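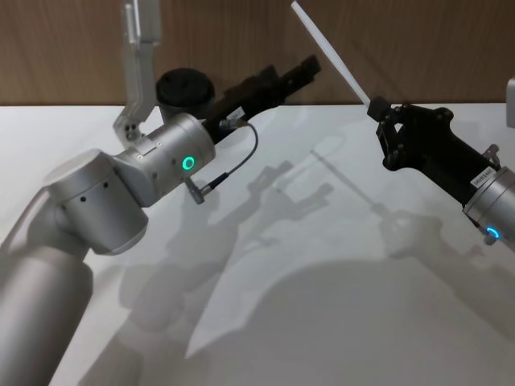
Fig. 1. White top against a wood panel, grain running vertically.

INTERIORS II, HANDOUT 4
Tables against walls
Phyllis Blackburn, Lambrakis building, upstairs studio

Read before the session, bring it with you, and please don't bring it back to me with coffee on it, as happened to most of Handout 3.

1. Where we left off

Last time we did tables that stand in the middle of a room. They are the easy ones. You can walk around them, everybody gets a side, and whatever rolls off does so in plain sight. Most work tables end up shoved against a wall sooner or later, and from then on the back edge becomes the most interesting part of them. You may need to lower your standards for "interesting" to get through this unit.

2. The line

Where a top meets a wall you get a line, whether you drew one or not. Go back to Fig. 1 and find it. The top is pale, the panel is a warm brown, and the change from one to the other is straight and level. Your eye goes to it whether it wants to or not.

Two things follow.

First, a line like that shows every mistake. If the floor slopes, and floors do, a white top against a brown wall will tell every visitor. Put the same top against a white wall and you can get away with murder for years. Check the level of the top before you check anything else. Check it again after the table is loaded.

Second, the direction of the grain matters. Vertical grain stands up from the table like a fence. It makes a low wall look taller and it crosses the back edge at a right angle, so the edge looks sharper than it may deserve. Horizontal grain runs along with the edge and calms it down. Students nearly always pick horizontal for their first project, I suspect to be on the safe side, and then wonder why the drawing looks like a stack of planks.

3. The gap

There are three ways to handle the joint and all of them have fans.

Tight. The top touches the panel. Looks wonderful on the day. Wood moves with the seasons, the building moves when it feels like it, and by June you may have a crack just wide enough for a paper clip to enter and far too narrow for a finger to follow.

Open. You leave a deliberate gap. A gap of 9 mm reads as a shadow and takes a thin cable. Pencils go down it too. A client of mine at Eritz had an open gap along a whole wall of desks, and when we finally pulled the desks out there was enough stationery on the floor to open a branch.

Covered. A strip, a bead or an upstand closes the joint. Sensible and dull. It adds a second line right next to the first, so now you have two to keep straight.

I teach the open gap and I have the covered one at home. Draw your own conclusions.

4. The back zone

The strip of table nearest the wall is where objects go when people have stopped using them and haven't admitted it. Cups, tape, the good scissors. There's a small black cylindrical thing near the back of the table in Fig. 1, and I would put it in this category on location alone.

Depth is what decides how bad this gets. On a deep table the back zone is out of easy reach and fills up like a attic. On a shallow one there is hardly a back zone at all, and people complain they have nowhere to put anything, by which they mean nowhere to forget it. In class we'll use your own arm as the measure. Sit, reach, mark the spot with tape. Everything past the tape is the back zone and should be planned as storage, or given to a plant.

5. White tops

Pros: bright, cheap to light, small dark objects are easy to find. Cons: so are crumbs. Glare is the complaint you will hear most, and it usually comes from the lamp and not from the top. Ask for a matte sample and look at it under the lamp the room will really have. The sample books from Punby are on the shelf by the door. The Markivum ones are too, minus the page somebody cut a coaster out of.

A white top also bounces light back up the wall behind it. With brown wood you get a warmer lower wall and a darker upper one, and people will swear you used two different stains. Eirini Economou brought a panel to the studio last year to prove me wrong on this, and we ended up turning it upside down several times before lunch. I was right, for the record, though she has never put it in writing.

6. Exercise

Find a table that stands against a wall. Your kitchen will do. Hand in:

A section drawing through the back edge at full size, showing the joint exactly as it is. Include the dirt if it is structural.

A second drawing of the same joint as you would build it, with the gap dimensioned and the grain direction marked on the wall finish.

A list of everything found in the back zone, with a guess at how long each item has been there.

A written note of no more than 400 words on which way the grain should run and why. "It looked nice" is allowed once.

Drawings on paper, 2 sheets at most. Someone last year sent me a note of 3000 words on his mother's sideboard. It was pretty moving and I had to mark it down.

7. Reading

The chapter on edges in the course reader, skipping the part about marble, plus your own notes from Handout 2 on overhangs. The tape is in the top drawer. Put it back there and not on the table.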